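Home Forums Gig Guide Classifieds Members Log in

Filed under: Awards & Industry > Voting, Nominations, Gripes

Ustby Awards public vote - is anyone else annoyed??

stagedoor_lou
6 July 2023
ok so finalists went up this morning. 38 categories. THIRTY EIGHT. last year I could read the whole list on a coffee break, this time I gave up somewhere in "best returning seasonal production (touring)". And every single one is public vote now, no jury except lifetime achievement. Did I miss an announcement? The FAQ still says half jury half public.

also Verkari up for Best Live Act AND Best New Act. they've been playing the Imhof since before I had a driver's licence.

brasssection
They explained it in the newsletter. New Act = first full length release under current name. They changed the name, so they qualify. Dumb rule but it is the rule.

stagedoor_lou
they dropped a "The"

brasssection
Like I said, dumb

mezzanine_row_c
Public vote is fine by me. The jury years were the same dozen people giving it to whoever drank with them. At least now my mum gets a say, and she goes to more theatre than any of those guys ever did.

pitorchestra
Disagree pretty strongly. Public vote rewards mailing lists. If you're a two person puppet company with no socials you're dead, doesn't matter if the show was the best thing on all season. Happened last November with the small venue category, winner had 1,288 votes and second had 858, and second was the better room by miles. Winner just had a gym upstairs and the gym emailed all its members.

mezzanine_row_c
Those members are people who live here though? They're allowed to vote

pitorchestra
they're allowed. Had they been to a show in the downstairs room, is my question. I'd put money on most of them not knowing it had a stage

mezzanine_row_c
you can't audit who's seen what. juries didn't see everything either, ask anybody who was on one

gaffa_tape_gary
was on one. can confirm. we got a stack of discs and a weekend. I watched maybe two thirds, fast forwarded some dance. sorry dance

stagedoor_lou
Gary omg

gaffa_tape_gary
it was a long weekend and there was hockey on

kettledrum
Can we talk about the voting site instead. Hireo is brutal. You have to make an account, confirm by email, then it times out if you take too long picking and you start over at category one. I've done the first page three times. Still havent reached Best Sound Design which is the only one I care about.

brasssection
Skip button bottom right. It doesn't look like a button, it looks like part of the footer.

kettledrum
THANK you. ok found it. Voted. Skarphéðinn Bisgaard obviously, for the winter thing with the rain coming from under the seats. I checked my shoes at intermission, swear to god.

pitorchestra
See that's a perfect example. Bisgaard won't campaign. Doesn't have a page, doesn't do posts. On a jury that's a walk. On Hireo it goes to whoever did the big musical.

kettledrum
the big musical also had very good sound tbf

pitorchestra
it was LOUD

kettledrum
loud and good. could hear every lyric from the back of the balcony, when does that ever happen at the Imhof

mezzanine_row_c
Never lol. I've been going for years and I still don't know the plot of half of what I've seen there.

stagedoor_lou
Anyone going to the night itself? Tickets are 72 this year, and that's the standing section, tables are more and you have to email them for a price. I remember when it was free with a canned food donation and a cash bar.

brasssection
72 includes the after thing. And two drink tokens I think? Would have to check.

stagedoor_lou
one token. I read the fine print. one.

brasssection
ok that's a bit cheap of them

gaffa_tape_gary
I'm crewing it so free for me, minus my dignity. Load in is at some awful hour. Kayode Iyamu is hosting again which is good news for everyone, the man can fill dead air. Two years back the envelope trolley went to the wrong side of the stage and he did a whole bit about his landlord until we found it.

mezzanine_row_c
that was a real delay?? I thought it was written! best part of the show

gaffa_tape_gary
100% real. I was the one running with the trolley

pitorchestra
Iyamu's great but hosting AND nominated for Best Comedy Hour, on a public vote, while his face is on the poster. Come on.

mezzanine_row_c
He pulled himself out of that one, its in the note under the category. Asterisk.

pitorchestra
ok fair, didn't see the asterisk. I withdraw that. Rest of my complaint stands.

kettledrum
can't see it either on my phone. Hireo hides footnotes on mobile apparently. What a site

newuser_tambourine
hi, first post. we're a finalist (Best Community Ensemble) and kind of lost about all this. are we supposed to campaign? is it tacky? our director says it's tacky, our bass section wants to print stickers. there's a real split. we rehearse in a church hall and our entire following is each other's families.

brasssection
Congrats! Not tacky. Everyone does it. One post when voting opens, one the day before it closes, link straight to your category. Don't do it every day, people mute you.

pitorchestra
I'd say it's tacky, but do it anyway, since the rules give you no choice. Hate the rules and not the choir.

mezzanine_row_c
Get your families to do it in person, on the phone, standing over them. That confirm email goes to junk for half of people, they think they've voted and they haven't. We lost a pile that way with the panto.

newuser_tambourine
oh no I think mine went to junk. brb

newuser_tambourine
it was in junk

gaffa_tape_gary
haha. welcome

stagedoor_lou
Do stickers! I love a sticker. I'd vote for a choir on sticker alone, which I guess proves pitorchestra's point

pitorchestra
It does, and I'm taking it

kettledrum
Anyone know if they check for doubles? my partner and I share an email

brasssection
One per email. So you'll have to pick between you, or make another address. Not sure how they'd catch the second one, and I'm not going to encourage it on a public board.

kettledrum
we'll flip a coin. she wants the musical.

stagedoor_lou
back to my original question, did ANYONE see an announcement about the jury going? I emailed them and got the auto reply with the dinner menu attached.

gaffa_tape_gary
What I heard (second hand, don't quote me) is they couldn't get enough jurors to commit. It's unpaid and you have to see a lot of stuff on week nights. So the public vote wasn't some big philosophy, they just ran out of bodies. Might come back next year if they do honorariums.

pitorchestra
If that's true they should say it. I'd have some sympathy for that. I'd probably sign up.

mezzanine_row_c
You would be a terrifying juror

pitorchestra
I'd watch the dance, at least

gaffa_tape_gary
ouch

newuser_tambourine
update, director has come around on ONE sticker design and one post, so thanks all. Now we need a line to go on it and the group chat is a disaster. Current front runner is "Vote Choir" which, ok. Alto section want a pun, tenors want the word "humble" in it. I voted for Verkari in Live Act by the way, sorry lou, they were really good at the street festival. Anyone good at slogans? it has to fit on something small and be readable from across a hall

kettledrum
"Hear us out"

brasssection
That's decent. Favourite so far. Though there's a barbershop group already using it, check first.

stagedoor_lou
pun, always pun. And leave room around it, people cram the ensemble name and the category and the web address and a treble clef on there and you can't read any of it. The slogans I remember are all off packaging anyway, some ad person got paid and it worked on me. Best one I've got is off a pale blue-grey bag that says "Because We Give a Cluck", small dark letters on a bit of a curve next to the shield logo, and I have been saying it under my breath all day. Steal the shape of that one. Because we give a something. You're a choir, you must have a word that rhymes. They went small with the lettering, I'd go bigger on a sticker, and send me one when they're printed please

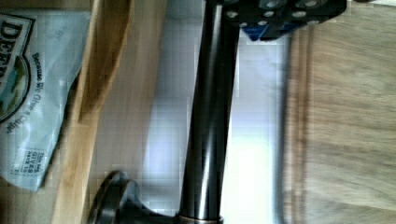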